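Ticket 2215: Ridavus laptop drops to low clocks under load
Product: Prilley notebook, 15 inch, quad-core processor with integrated graphics
Category: Performance / power / thermal
Status: Solved
Opened: June 30, 2018

Original report

Hi all! First off, I love this machine. It's quiet, the keyboard is great, and the built-in graphics do far more than I expected at this size. I bought the Ridavus model of the Prilley to compile code and play a few older games on the road, and for the first few months it did both without a complaint.

Lately the processor falls off a cliff after a short time under load. A big compile starts out nice and fast, all four cores pinned at 100 percent, and then the clock speed drops way below the base clock and just sits there. Games do the same thing. Smooth, smooth, smooth, then a slideshow. If I close everything and wait a bit it comes back, and then I can make it happen all over again.

What I've tried so far:

Power plan set to High Performance, and minimum processor state raised. No change.
Full virus scan, came back clean.
Removed two startup programs I didn't need anyway (feels good, no effect on this).
Ran on battery. Same drop, and it comes sooner.
Blew out the vents with canned air. A little dust came out, nothing dramatic.

I can run any test you like. I enjoy this stuff!

Reply 1, support

Thanks for such a clear write-up. Two things can pull the clocks down like that: temperature, or a power limit set by the firmware. We need to know which one you're hitting. Please install the Soriano monitor (the plain version is fine, you don't need the extras), turn on logging, and start a long compile. Let it run for 30 minutes and attach the log. Also tell us:

Your BIOS version, from the first screen in setup
Whether you're using the power brick that came in the box
How much memory is installed, and in which slots

Reply 2, customer

Wow, the Soriano monitor is fun. I didn't know I could watch each core separately!

BIOS is version 13. The brick is the original. Memory is one stick in the slot nearest the battery, second slot empty. The log is attached.

Attachments (5)
soriano log, text 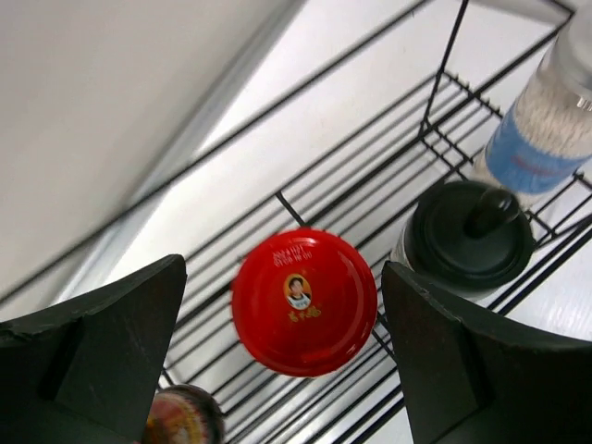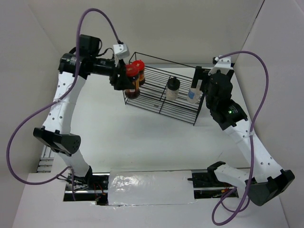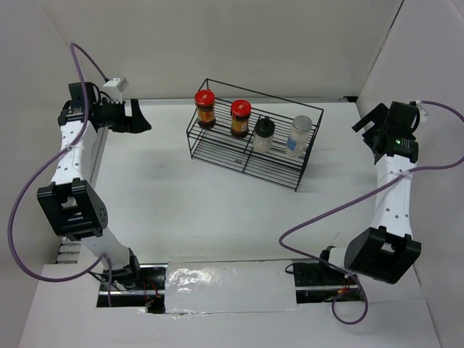
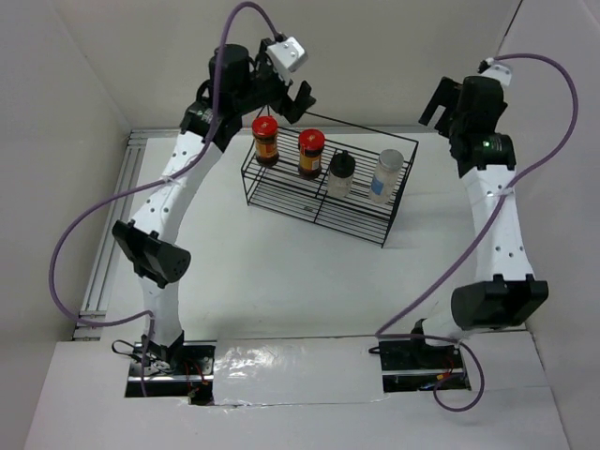
First picture: red jar lid, close up. Other three: the two arms at the white work surface.

From the log, the temperature climbs for a while and then goes flat, and it's nowhere near the cutoff when the clocks drop. The fan never reaches its top speed either. So I'm guessing heat isn't the problem? I'd love to hear what you make of the power column, because that one looks weird to me. It goes along fine and then there's a step straight down, like somebody turned a knob.

Reply 3, support

You read that log well. The temperature is fine, and the step in the power column is exactly what we were hoping to find. The processor is being told to use less power, and it's doing as it's told. On this model the embedded controller makes that call, and it bases it on what it thinks the power adapter can deliver.

Next test. Shut down completely, unplug the adapter, take the battery out, and hold the power button down for 30 seconds. Put the battery back, plug in the adapter, and go into BIOS setup before Windows loads. On the Power page there's a line called Adapter Type. What does it say?

Reply 4, customer

It says Unknown! I did the whole routine twice to be sure and got Unknown both times. Then I wiggled the plug a little, reloaded the page, and it changed to Standard. Wiggled it again and it was back to Unknown. I feel like a detective.

The laptop charges either way, so I never would have suspected the adapter.

Reply 5, support

Great find. The plug has a thin center pin that carries the adapter's ID signal. Charging doesn't depend on that pin, so everything seems normal until the processor asks for full power. When the ID can't be read, the controller plays it safe and lowers the limit. That fits the step you saw, and it also explains why cleaning the vents made no difference. The earlier drop on battery is a separate limit and is expected on this model.

Please look at the pin under a good light. If it's bent, don't try to straighten it with the adapter plugged into the wall. If it looks straight, check inside the laptop's jack for lint. Should you have access to a second adapter of the same rating, try that too. The Bisard replacement is on our tested list and reports its ID correctly on BIOS 13.

Reply 6, customer

The pin is bent! It leans over to one side and has a shiny spot where it's been rubbing. No lint in the jack.

I got hold of a Bisard adapter and WOW. Adapter Type says Standard and stays on Standard no matter how I wiggle it. I ran the same compile with the Soriano log going and the power column is a flat line from start to finish. Clocks hold, the fan gets louder (totally fine with me), and the game I was complaining about ran all evening without a stutter.

One bonus question while I have you. Would a second stick of memory help the graphics? I keep reading that integrated graphics are hungry for it.

Reply 7, support

Really happy to see that flat line! Yes, a second stick is worth doing on this laptop. The graphics share system memory, and with one stick you're running in single-channel mode. A matched pair turns on dual channel, and games usually gain more from it than compiling does. Use the same size and speed as the stick you have now. The slot is under the small cover on the bottom, held by two screws. Remove the battery first.

Your original adapter can be replaced under warranty, so please send us the serial number from its label. You can keep using the Bisard in the meantime.

Reply 8, customer

Serial number sent through the form. The memory is ordered, and I'll post before and after numbers in August once I've had time to play with it properly. Thanks so much, I learned a ton from this one!

Resolution notes

Cause: bent ID pin on the original power adapter, read as Unknown by the embedded controller, which then lowered the processor power limit.
Fix: adapter replaced. No BIOS change, no parts changed in the laptop.
To check on other units: BIOS setup, Power page, Adapter Type. Move the plug gently while reloading the page.
Follow-up: warranty adapter pending, customer to add dual-channel results to this ticket.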